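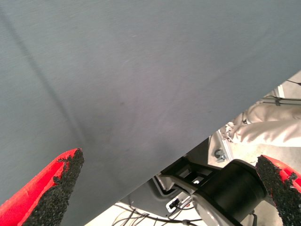 Fig. 1. Grey, matte, faint dark diagonal. Tone shifts a little across the surface.

Textiles 1 – Session 4: Cloth, surface and drape
Firnolwood College, notes for January 14, 2019

Carries on from the fibres handout (December). If you missed that one get it from the shelf, I'm not going over staple and filament again.

Today: weaves, thread count, grey cloths and why they're a pain, drape, creasing. Finishes if there's time. Bring your sample books.

1. Weaves, quick recap

Warp = lengthways, held under tension on the loom. Weft = goes across. Selvedge = the firm edge down each side. Learn these, they come up every year and every year people swap them.

Plain weave – over one, under one. Most interlacings so the firmest for its weight. Frays least of the three. Calico, muslin, poplin, most lining. Looks the same both sides unless printed or finished.

Twill – steps along by one each row so you get the diagonal. Fewer interlacings, so the yarns can pack closer and you get a heavier cloth that still bends nicely. Denim, gabardine, drill. Has a right side. Check the direction of the line before you cut, and check it again.

Satin – long floats, smooth face, snags. Remember satin is a weave and silk is a fibre. Polyester satin is still satin. Half of last years group lost a mark on this.

Basket weave is plain weave with the yarns doubled up. Looser, softer, moves about when you sew it.

2. Thread count

Threads per inch, warp plus weft added together. A sheet sold as 200 is decent, ordinary, fine. A sheet sold as 1000 – be suspicious. Usually they've counted the plies in each yarn separately. You can't physically fit that many proper yarns in an inch and still have something that breathes.

Count doesn't tell you fibre, twist or finish. A good 200 in long staple cotton will beat a bad 1000 for feel and for wear.

For the exercise: use the counting glass, count one inch each way, write down warp and weft separately THEN add. The Zanetti poplin in the blue folder should come out at 94 in the warp. If you get something wildly different you've got it sideways.

3. Grey

Long section becuase the coursework cloths are mostly grey this term.

Almost no grey is neutral. Blue greys, green greys, brown greys, purple greys. Put two next to each other and you see it straight away, on their own you don't. Colour words to use in your sample book: slate, charcoal, ash, dove, pewter. Say which way it leans. "Grey" by itself gets no marks.

Metamerism – two cloths match under one light and not under another. Different dyes getting to the same colour by different routes. Classic disaster: jacket matched to trousers under shop lights. Always check by the window as well as under the lamp. Write down which light you used.

Matte against shiny – a matte surface scatters light so the colour looks more even. A shiny one throws it back so you get highlights and the colour seems to change as it moves. Flat filament yarn = shine. Hairy spun yarn = matte. Pressing too hot on the right side gives you shine you didn't want, mostly at seams. Use a pressing cloth.

Lint. Dark cloth shows pale lint, pale cloth shows dark lint, mid grey is kinder to both. Brush before assessing.
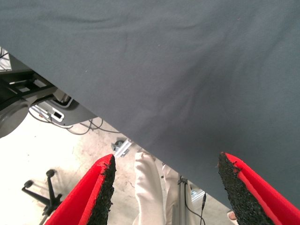
Fig. 2. Dark slate-grey cloth, fine woven texture. Curved crease near the top, a few light specks of lint.

4. Drape

How cloth falls under its own weight. Depends on – fibre, yarn, weave, weight, finish. Also which way you hang it. Warp, weft and bias all behave differently, bias falls softest as the yarns can shear past each other.

Drape test, simple version: circle of cloth over a smaller disc, light above, trace the shadow. Big shadow = stiff. Small wavy shadow = good drape. Ratio is the drape coefficient. Formula is in the book, chapter 13, copy it out yourselves please.

Words: limp, fluid, soft, firm, crisp, stiff. Not "nice".

A fold is where cloth turns. A crease is where it has been set, by pressure or heat or both. A wrinkle is a crease you didn't ask for. Use them properly in the written part.

Linen and cotton crease badly – cellulose, hydrogen bonds break and re-form in the bent position. Wool recovers, the crimp helps. Polyester recovers well and takes a permanent pleat with heat.

5. Finishes (rushed, will finish next session)

Mercerising – cotton, caustic soda, under tension. Stronger, more lustre, takes dye better.
Calendering – heavy rollers. Smooth, some shine. Washes out mostly.
Raising – wire brushes lift the nap. Flannelette. Weakens the cloth a bit.
Resin – easy care. The Totance shirting in the cupboard is resin finished, feel it next to the untreated peice.

Nap and pile: cut all pieces the same way up. Allow extra cloth.

Homework

Four swatches in the book, at least one twill. For each: weave, count both ways, colour and which way it leans, drape word, crease test (squeeze in fist one minute, let go, look after five). Staple the swatch by one edge only so I can see the back.

Clillov mill visit – slips back with me by the end of next week. Flat shoes, hair tied back, no scarves near the looms.

Reading: chapter 6, skip the bit on knits for now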